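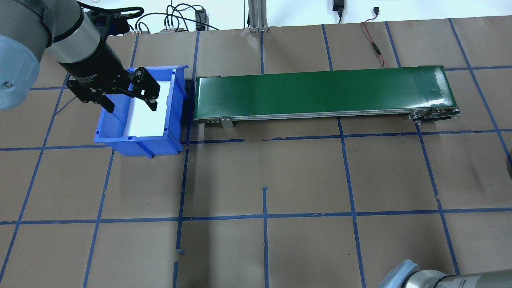

**Issue 49**

## The great Clinthorpe bin-night debate

Council has redrawn the collection map again, and those of us on the Gendmont side of Dalgleish Road now put recycling out a week after those on the Clinthorpe side. If you share a back fence with someone across the line, expect to be given wrong advice in good faith.

The new calendar was letterboxed in January to 408 households. It uses five shades of green. Ezequiel Solís rang the depot to ask which green was ours and was told "the middle one", so he has taken to watching what number 15 does, and number 15 has been watching him.

A few points from the fine print:

- Bins out by 6 am, lids shut, handles to the house.
- Soft plastics still go in the red lid. Yes, still.
- Pizza boxes are fine if you've eaten the pizza.
- Hard rubbish is by booking only, with a wait of up to 5 weeks. The couch on Induston Street has not been booked.

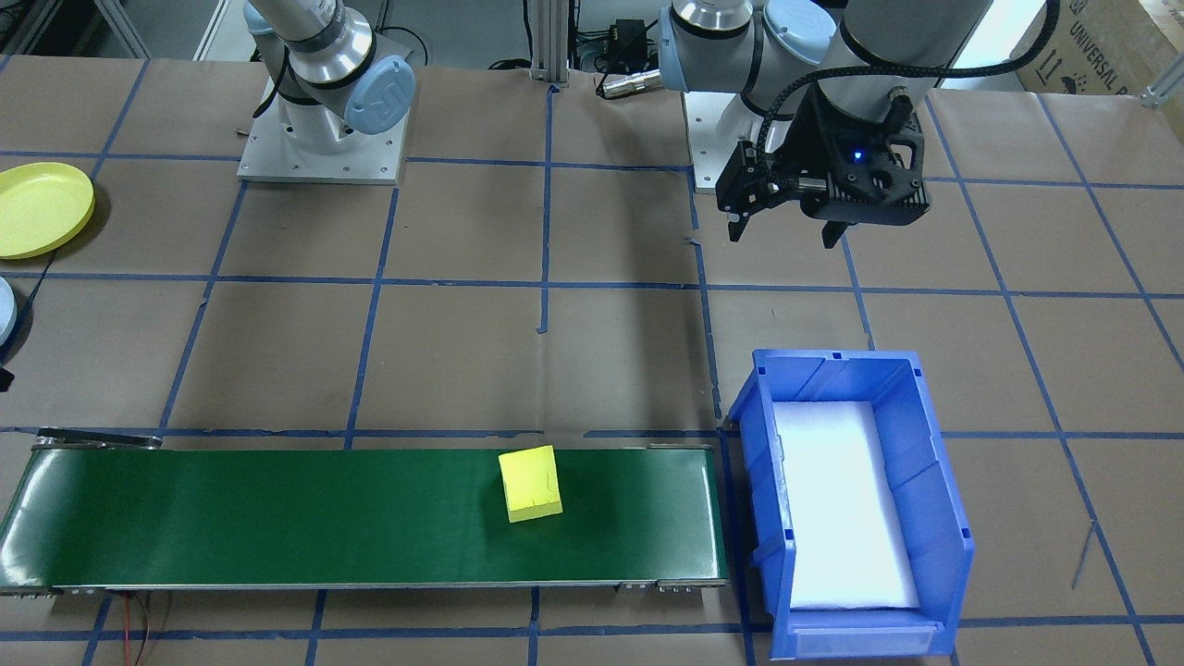
*Blue tape on brown paper, marked out in squares.*

Spare calendars are at the library desk, next to the lost umbrellas. Ask for the large-print one, where the greens have names.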